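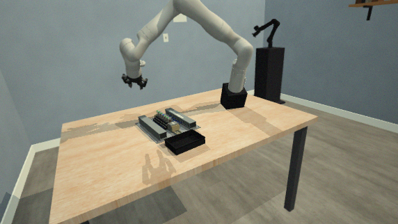
Punditeck Bench Cell for Terminal Assembly Work

Overview

The Punditeck Bench Cell is intended for firms that build and check control panel sub-assemblies in small and medium batches. It places a single robot arm at the workbench and gives it the repeated handling steps that take up much of an assembler's shift: fetching small parts from a tray, setting them at the correct point in a terminal row, and returning rejected parts for inspection. Wiring, labeling and final approval remain with trained staff.

The cell is supplied with the Phí planning software. Each new job is laid out and run in Phí before any part is touched on the shop floor. Supervisors and assemblers review the simulated run together, and changes to reach, tray position or working order are made at this stage.

What the cell includes

Arm with two-finger gripper and mounting block
Workbench, prepared for the mounting block
Open parts tray
Base plate locators for assemblies with parallel wiring channels
Phí planning software, with one license for each cell
Operator panel and stop control
Installation and two days of training at the customer's site

A second, smaller arm on a Pedstead floor pedestal may be ordered separately. The pedestal is delivered with its own base plate and can be placed beyond the corner of the bench, where it does not take up working surface.

How a job is prepared

The assembler enters the parts list and the order in which parts are to be placed. Phí then shows the bench, the tray and the assembly as they will stand during the job. The assembly may be set at an angle to the bench if this gives the gripper a clearer approach between the channels. Tray and assembly positions are saved with the job and are called up again when the same product returns.

A job should be approved by the person who will run it. Punditeck recommends that approval be recorded under that person's own sign-in – shared sign-ins make it difficult to trace later changes. Up to 204 jobs may be stored on one cell. Older jobs can be moved to the customer's server and restored when required.

Changes to daily work

Customers considering the Bench Cell often ask how it will affect the people already employed at the bench. The cell does not run without a named operator. In most workshops this is an experienced assembler who has completed the site training and who continues to wire and check panels while the arm prepares the next one.

At Flirnell, a builder of pump and ventilation controls, the first cell was introduced in May on the terminal row line. Assemblers on that line had previously rotated between placing parts and wiring. Placing has now passed largely to the cell, and the rotation has been redrawn to cover wiring, testing and job preparation. Job preparation was formerly done by the planning office. It is now done at the line, and the pay grade for the role was revised accordingly.

"The first weeks were slower than we had planned," says Aravind Bhat, assembly manager at Flirnell. "Our people knew things about the parts that were not written down anywhere. A terminal that sits a little tight, a channel that has to be pressed before you work next to it. All of that had to go into the job notes, and they were the ones who wrote it."

Flirnell holds a short review each Wednesday, at which operators may request changes to saved jobs. Several of these requests concerned the height of the bench and the direction in which the tray was turned. Staff also asked that the arm pause during shift handover, and this setting is now available on every cell.

Some tasks were returned to hand work after trial. Flexible parts and very short runs are handled by assemblers at Flirnell, and Punditeck advises other customers to expect a similar division.

Training and staff consultation

Site training covers safe working, job preparation, recovery after a stop, and routine care of the gripper. It is open to every member of the line, including those who will not act as operators. Employers are asked to inform staff representatives before the installation date is set and to make the risk assessment available to them.

A refresher session is offered after the cell has completed 2000 hours of operation.

Care and service

Gripper fingers should be inspected at the start of each shift and replaced when the contact faces show wear. The mounting block fasteners are to be checked monthly. Service visits can be arranged through the customer desk, and replacement fingers are listed under part number 59 in the spares catalog.

Ordering

Delivery normally takes roughly two months from approval of the bench layout. Enquiries should state the size of the base plate, the types of terminal in use and the number of shifts worked. Sample assemblies may be sent to Punditeck for a planning study before an order is placed – the study is free of charge, and the samples are returned with the report.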